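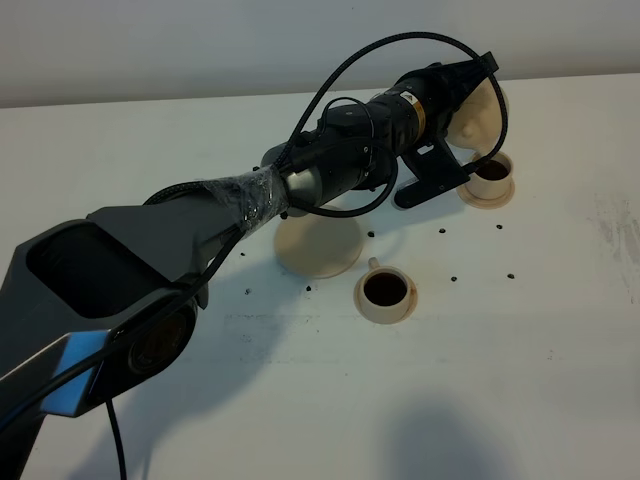 カテゴリ:労働統計 > 求人・賃金指標 > 投稿アーカイブ

Re: Trakside求人指数 10月分の段差について

2020年11月22日 投稿者:Saranya Sastry

Sastryです。Nambiar調査部からの照会に回答します。元の文面は必要な箇所だけ引用しました。照会の前半は標本の入れ替え、後半は季節調整に関するものですので、順に分けて書きます。

> 10月分の求人指数を前月までの系列に接続したところ、製造業と運輸業で
> 水準に段差が見られます。弊社の賃金系列には対応する動きがありません。
> 標本替えの影響と考えてよいでしょうか。
> 公表資料の注記には「一部事業所を入れ替えた」とだけあり、
> 規模別の内訳が確認できませんでした。

標本替えの影響は含まれています。ただし、段差の全部をそれで説明することはできません。

10月調査の集計対象は852事業所で、うち124事業所が新規標本です。入れ替えは規模別の層ごとに行いましたが、運輸業では小規模層の回答が脱落し、補充先が中規模層に偏りました。中規模層は求人票を職種別に分けて出す事業所が多く、同じ採用予定人数でも求人票の件数が増えます。Trakside指数の原系列は件数ベースなので、この違いがそのまま水準に出ます。採用予定人数ベースの参考系列では、運輸業の段差はかなり小さくなります。

製造業は事情が異なります。新旧標本の構成差は小さく、継続標本だけで集計し直しても上昇が残りました。継続標本の側に、期間工の募集を派遣会社経由から直接募集に切り替えた事業所が複数あります。派遣会社が出す求人票は派遣業に格上されるため、切り替えがあると派遣業から製造業へ件数が移ります。全産業計ではほぼ相殺されますが、産業別に見ると需要が増えたように読めてしまいます。

前の一文の「格上」は「計上」の誤りです。失礼しました。

接続の方法についても補足します。公表系列は、重複期間の新旧標本比を使ったリンク方式です。今回は重複期間が2か月しか取れていません。通常より短く、比の推定が不安定です。とくに運輸業は、重複期間の片方の月に大口の募集があり、新標本の側だけにかかっています。暫定版では外れ値処理をせずに計算したので、リンク係数に偏りが残っている可能性があります。
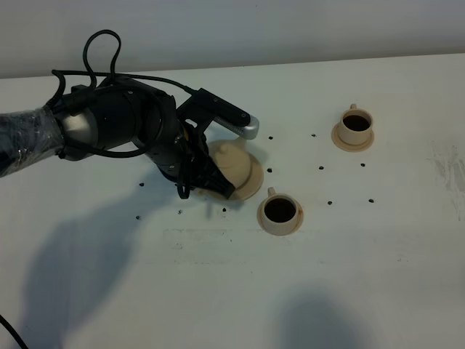
なお、ギャップ修正は行っていません。過去に遡って水準を補正すると、前年同月比の既公表値が変わり、利用者側の再計算が必要になるためです。修正するかどうかは年次改定の際に判断します。それまでの間、産業別の水準比較に使うのは避けてください。前年同月比を使う場合も、継続標本のみの系列を併記することを勧めます。

次に季節調整です。

> 季節調整値はSesisの既定設定で計算されているとの理解ですが、
> 弊社で同じ原系列から再計算した値と一致しません。
> 春以降の月で差が大きくなっています。設定をご教示ください。

既定設定ではありません。次の点を変更しています。

・モデルの型:乗法型で固定(自動選択は使用せず)
・春以降の急減月:加法的外れ値として月ごとにダミーを指定
・水準変化:指定なし
・曜日効果:推定対象に含める。月末締めの事業所が多いため
・季節要素:前年末までのデータで推定した予測季節要素を使用

差の主因は最後の項目と思われます。Sesisの既定では、最新月まで含めて毎月推定し直します。今年の春の落ち込みを外れ値として指定せずに推定し直すと、減少分の一部が季節要素に吸収され、翌年の同じ月の調整値が過大になります。これを避けるため、今年は予測季節要素に固定しました。

一方で、この扱いにも問題があります。募集時期そのものがずれた業種では、固定した季節要素が実態に合いません。新卒採用の後ろ倒しがあった業種では、夏の調整値が低めに、秋の調整値が高めに出ます。製造業の10月の上昇にもこの分が混じっていると見ていますが、現時点では分離できていません。原系列と調整値の両方を見て判断してください。

曜日効果については、Gisik地区の集計だけ取り扱いが違います。同地区は締め日が月央の事業所が過半を占めるため、曜日効果を推定対象から外しています。地区別の値を積み上げても全体の調整値と一致しないのは、この違いと、全体を直接法で調整していることによるものです。原系列では一致します。

> 基準時の変更はありましたか。

ありません。基準年平均を100とする指数のままです。ウエイトも更新していません。次回の基準改定までは固定ウエイトで計算しますが、宿泊・飲食のように構成比が急に変わった産業では、全産業計への寄与が実態より大きく出ます。寄与度分解を載せるときは、固定ウエイトによる旨を注記してください。
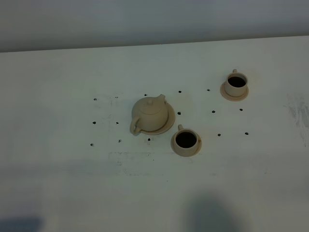 賃金系列との突合についても一点。求人票の提示賃金と、Nambiarの賃金系列が対象とする支給済み賃金とでは、概念が異なります。提示賃金は募集時点の下限値を採っており、採用後の実額とは差があります。支給済み賃金は在籍者の構成変化も受けます。時間の短い雇用が減ると、個々の賃金が変わらなくても平均は上がります。求人指数が動いて賃金系列が動かないことは、それだけでは不整合とは言えません。比較するのであれば、産業と雇用形態を揃えたうえで、時間当たりに換算した値を使ってください。

当方の残作業は次のとおりです。

・運輸業のリンク係数を、大口募集を除いて再計算する
・製造業について、直接募集への切り替え分を別掲した参考表を作成する
・規模別の標本内訳を公表資料の付表に追加する
・Sesisの設定ファイルを、コメント付きでMLの共有領域に置く

設定ファイルは旧版のSesisでは外れ値指定の書式が通りません。読み込み時にエラーが出ず、指定だけが無視されるので、出力の外れ値一覧にダミーが並んでいるかを必ず確認してください。一覧が空であれば、旧版で読んでいます。

再計算後の係数は、このスレッドに返信する形で流します。速報値の差し替えになる場合は件名に「訂正」と付けます。運輸業の個票に近い情報を含む照会は、MLではなく集計担当あてに直接お願いします。

Saranya Sastry
Trakside求人指数 集計担当

前の投稿 | 次の投稿 | スレッド一覧 | ページの先頭へ
投稿の著作権は各投稿者に帰属します。配信停止・アドレス変更はML管理者までご連絡ください。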